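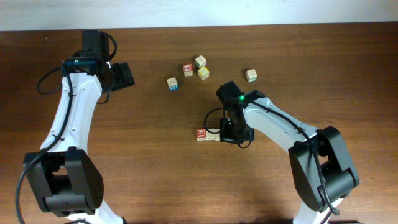
Flendance > Family Rooms > Toys and Games > Wooden Toys

Print this page | E-mail this page

Cleaning old alphabet blocks, and playing with them on a good table

Samah Benjelloun

Hello everyone, I hope this is the right section, I went back and forth between here and Furniture Care and finally decided the blocks were the heart of the matter. I have a set of wooden alphabet blocks that came down from my aunt, cream colored, with carved pictures and letters and some red on the faces. The edges have gone soft and rounded the way they do when a lot of children have had them. They sat in a cookie tin in my aunt's hall closet for years, and in December my sister brought them over with a pile of other things (including a lamp I still haven't found a spot for!).

My granddaughter is 2 and has just discovered that blocks can go in a line. She isn't stacking much yet, she pushes one up against the next and pats them. We play at the dining table because my knees won't do the floor anymore, and she sits on my lap and reaches. It's a wooden table with a reddish-brown finish, an Aaltonen, bought secondhand but still the nicest thing in the house, and I'd like it to stay that way.

So I have a couple of worries. First, how do I clean the blocks? There is a grayish film down in the carving, and a smell of tin. I don't want to lose the red. Second, will they mark the table? She slides them a good deal, and I can't see myself telling her to lift each one. My husband says to put a cloth down and be done with it, but the cloth bunches up, her line goes crooked, and then there are tears. I'd also love to hear how other people play with blocks at this age. I have a feeling I'm jumping ahead with the letters.

Thank you for reading all of this, I know I go on.

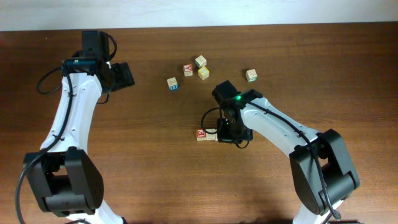 Nurhan Yurt

Please don't soak them, whatever you do. I did that with my son's set, a whole dishpan full, and I was so pleased with myself until the next morning when half of them had fuzzy faces and one had a crack down the side you could get a fingernail into. Wood drinks up water at the ends of the grain, and a block has a lot of end grain for its size.

What I do now is this. Wring out a soft cloth in warm water with a drop of plain dish soap, so it's barely damp, and wipe one block at a time. For the carving, use an old baby toothbrush, dry at first. You'd be surprised how much of that gray film is only dust and comes up with no water at all. Then go over it with a cloth dampened in clean water, dry it right away with a towel, and stand the blocks on a rack with space between them overnight. Turn them once if you remember.

About the red: try one small corner with a damp cotton swab before you do anything else. If the swab comes away pink, stop there and only dry brush the painted parts. And I have to say this, because you have a little one who surely puts things in her mouth. If you don't know how old the paint is, or if any of it is flaking, put the painted ones up on a shelf until you find out. Old paint can have lead in it. The home swab kits aren't always reliable, so I'd call your local health department and ask where to have a block tested properly. I know that's a disappointing thing to hear about a family set.

For the smell, leave them in a paper bag with an open dish of baking soda, and air them out afterward. Mine took the better part of a week.

Lawal Obi

just use a tray. I've got a Rutasitz one with a low lip, blocks stay put and the table's fine. my kids went through a whole bottle of Pliltasex polish on our table trying to help, so maybe hide that too

Efe Ezeani

Samah, what a lovely thing to have from your aunt! I think Nurhan has covered the washing very well (and I'd listen about the paint), so let me take the table and the playing.

Most of the scratches on my own table came from grit, the sort of sandy crumb that gets caught under a toy and dragged along. So I wipe the table first, and I run my thumb over the bottom of each block to feel for a splinter or a rough spot. If I find one I rub it with very fine sandpaper, along the grain, only on a bare part and never over paint. If you do want something underneath, a thin sheet of felt or a big cork placemat lies much flatter than a cloth. Tape the felt to itself underneath the table edge, if it's long enough, so you have no tape on the finish.

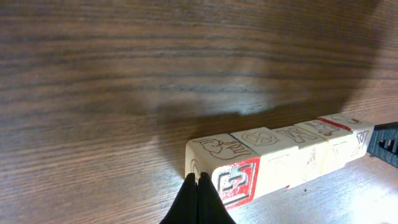 Five blocks in a row, edge to edge on the wood

As for the letters, I'd let them wait. A line is plenty at her age, and she is learning a great deal by lining things up. We used to play trains: I'd put down one block, my daughter would put the next one against it, and we'd say whatever picture was on top. If we couldn't tell what the animal was meant to be, she got to decide, and for one whole winter everything was a goat. Later on she started asking what the "squiggles" were, and that was when we brought in the first letter of her name and left the rest in the tin.

Leave a few out and put the others away. A big heap only gets swept onto the floor, at least it did in our house, and then it's your knees again. Do come back and tell us how the cleaning went!

Last updated: 2019-04-08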